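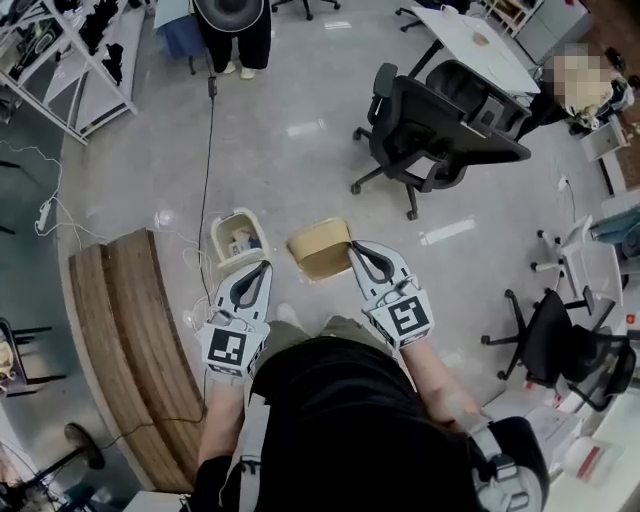 # Keeping a stone or speckled floor clean without much work

I live in the second apartment where the floor is hard and pale, and in these years I made almost every mistake that a person can make with a mop. My neighbor on the landing, Setareh Ranjbar, asked me to write down what I do now, so I put it on this page for her and for whoever has the same kind of floor.

## First find out what floor you have

Many pale floors with small dots look the same from standing height. It can be terrazzo, it can be vinyl, it can be ceramic tile, or a poured floor with a coating. They do not like the same things.

Put one drop of plain water in a corner behind the door and wait 12 minutes. If the place becomes darker, the floor drinks water and the sealing is old. If the drop stays on top like a bead, the sealing is still good. Vinyl never becomes darker, and it feels a little warm under a bare foot, while stone feels cold also in summer.

If you rent, ask the landlord for the name of the floor. Mine sent me a copy of the invoice, and there I learned that I had been washing terrazzo with vinegar for two winters. Vinegar eats the shine from terrazzo and marble. It goes slowly, so you don't notice, and then one evening the lamp shines from the side and you see dull spots.

## Dry before wet

Sweep or vacuum every time before the mop. Sand under a wet mop works like sandpaper. I use a soft broom for the middle of the room and the vacuum with the brush head for the edges. The hard plastic head leaves gray lines on my floor, so I keep it for the carpet.

Hair and dust collect in the corner behind the refrigerator. An old sock pulled over a ruler goes under there very well.

## The water

For a bucket of 5 liters I take one small spoon of neutral soap. For long I used a whole cap, as the bottle says, and the floor was always sticky. When you see your own footprints one hour after washing, there is too much soap. Wash two times with clean water only and it will go away.

Warm water is enough. Change it when you cannot see the bottom of the bucket anymore. In my kitchen this means once in the middle of the work.

My soap is from Cleltley, the one without perfume. Before I had the Valtberg floor milk, which smells nice but leaves a film, and on the film the dust sticks faster. Perhaps on wood it is better, I have not tried.

## The mop

A flat mop with a microfiber cloth is easier for the back than the one with strings. Wring it until it does not drip. I start from the window and go backwards to the door, in the shape of a lying number eight, so the dirt stays in front of the cloth and is not left at the sides.

- Wash the cloths at 60 degrees and never with fabric softener. Softener makes them stop drinking.
- Hang the mop with the head up.
- Keep one cloth only for the bathroom. I cut off a corner of mine so I don't confuse them.

## Spots

**Black lines from shoes.** A clean tennis ball, rubbed dry. A white school eraser works too, but you will be longer on your knees.

**Coffee and tea.** Blot first, don't wipe. If there is a shadow left on stone, mix baking soda with water to a paste, cover it, leave it until the next morning and rinse well.

**Oil.** Corn starch on it, wait 25 minutes, sweep it up, then a little dish soap. I did this last March when a whole pan of onions went down, and today I can't find the place.

**Candle wax.** Put ice cubes in a plastic bag on top. The wax becomes hard and you can lift it with an old bank card. No knife.

**Rust from a flower pot.** This one I could not remove. Ghorbani, the small shop by the bridge, sells a powder for it, but it has acid inside and the owner advised me against it. Now the pot stands on the spot.

## Felt under the chairs

The stick-on felt circles fall off in summer when the glue gets soft. Clean the chair leg with rubbing alcohol first, let it dry, press the felt hard, and leave the chair upside down for the night. The thicker ones from Rateo, in the pack of 27, have stayed on my kitchen chairs for over a year. Look at them sometimes from below, as little stones get caught in the felt and then it scratches worse than the bare leg.

## How often

In the kitchen I sweep in the evening and mop once a week. In the bedroom every second week is plenty. The sealing on terrazzo you should check with the water drop once a year, and if it needs to be done again, I would pay a person with a machine. I asked for the price and it was less than I feared.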